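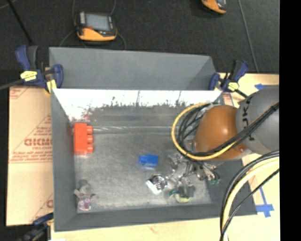

Part 3: Setting up the toy bin

Right, so you've got your shelf unit standing and the rails are in (if they're not, go back to Part 2, I'll wait). Now we get to the fun bit, the big floor bin. I've put together a fair few of these Plullico playroom sets, first for my own kids and then for the toy library at Mabula, and the bin is the piece people email me about most. Mostly it's the same two questions: where does it go, and what on earth do I put in it?

Before you start

You'll want the bin itself, the four stick-on feet from the small bag, a damp cloth, a dry cloth, a tape measure, and a cardboard box for the things that don't belong. A cup of tea is optional but I've never done it without one.

Note: the bin is metal and the walls slope, so it takes up more room at the top than at the bottom. Measure at the rim! I measured at the base the first time and had to shift a whole bookcase.

3.1 Placing the bin

1. Pick a spot on a flat floor, out of the doorway. Carpet is fine. A rug that's half under and half out is no good, the bin will rock.

2. Leave 500 mm clear on the side your kids will reach in from, and 300 mm at the back so you can get a hand down there. Things go over the back. They always go over the back.

3. Tip the bin on its side, wipe the underside and let it dry properly. Press one foot into each corner and hold it while you count to 20. Akinyi Magesa, who set up the second room at Mabula, swears by leaving the feet overnight before putting any weight on them, and hers have stayed on longer than mine, so do as she does.

4. Stand it back up and give each corner a push. If one lifts, slide the bin along a bit and try again before you start jamming cardboard under it.

Caution: run your fingertips (slowly) along the whole rim before any child goes near it. If you feel a rough spot, stop there and get in touch with wherever you bought it. Don't file it down yourself, you'll take the finish off and it'll rust.

3.2 Cleaning it out

5. Wipe the inside with warm water and a tiny squirt of dish soap. Start with the walls and finish on the floor.

6. Dry it straight away with the second cloth, and get right into the join where the walls meet the floor. Water loves to sit there.

The floor of the bin will scuff. I know some of you hate this, because you write and tell me! Mine looked like an old baking tray within a fortnight and it has made no difference to anything. Please don't use steel wool on it. If it really bothers you, a felt liner is fine, but you'll have to take it out and shake it every time someone eats a biscuit nearby.

3.3 Sorting what goes in

This is the part where you need the cardboard box, and maybe a bit of patience. The mistake I made (for years) was treating the bin as the place where everything lives. I tipped out our home bin one wet afternoon in May and counted 179 things, and a good many of them weren't toys. So now I do it this way.

7. Tip everything out on the floor. All of it, including the fluff.

8. Pull out anything with a battery and check that the little cover is screwed shut. If the screw's missing, it goes in the cardboard box until you've found another one.

9. Pull out building blocks. One or two loose studded blocks in the bin are no drama, but if you have a proper set, give it a tub with a lid and put the tub on shelf two. A single block on a metal floor is surprisingly loud when the other toys land on it.

10. Soft figures next. Floppy ones with arms and legs end up wedged down in the corners, so put them in last, on top, where small hands can find them.

11. Hard shiny things, anything with fiddly moving bits, go in one layer along the bottom. Try not to drop them. Set them down.

12. Round things can go wherever they like, and they will.

13. Stop when you can still see patches of floor between the toys. I mean it. A bin you can see the bottom of gets played with, and a full one gets tipped over by somebody looking for the thing at the bottom.

Note: if you've got a baby in the house as well, anything small enough to go in a mouth comes out of the bin altogether. The floor bin is for the older ones. Zoi Bakalis keeps hers up on the bench until nap time and then brings it down, and that works nicely if you've got the back for it.

3.4 The weekly swap

Once the bin's going, spend ten minutes a week on it. I do ours after dinner.

14. Lift everything out and wipe the floor of the bin.

15. Swap about half the toys for things from the shelf. You don't need to be clever about it. Different colours and different textures are plenty (something knobbly, something squashy, something that rolls).

16. Anything broken goes in the cardboard box. Anything that hasn't been touched for two swaps goes on the top shelf for a while, and when it comes back down it's practically a new toy.

Caution: always take the toys out before you move the bin. It's awkward with those sloping sides and there's nowhere good to grip. Two people, knees bent, one at each short end.

3.5 If something's not right

The bin rattles on a timber floor: check the feet. If they're all on, put a thin mat under the whole thing.

Toys stick to the bottom: somebody has spilled juice. Back to step 5.

Kids can't reach the middle: turn the bin so a long side faces them. If they still can't, it's too deep for them just yet, so use the Stullance tray from page 71 and come back to the bin when they've grown a bit.

It booms when things are dropped in: yes, it does! The felt liner helps. So does a square of old blanket, and it costs you nothing.

A foot has come off: clean off the old glue, dry the spot, and use one of the spares taped inside the lid of the hardware box. Give it the full night this time.

Next is Part 4, the hanging pockets, and you'll need a drill for those, so go and find out who you lent it to.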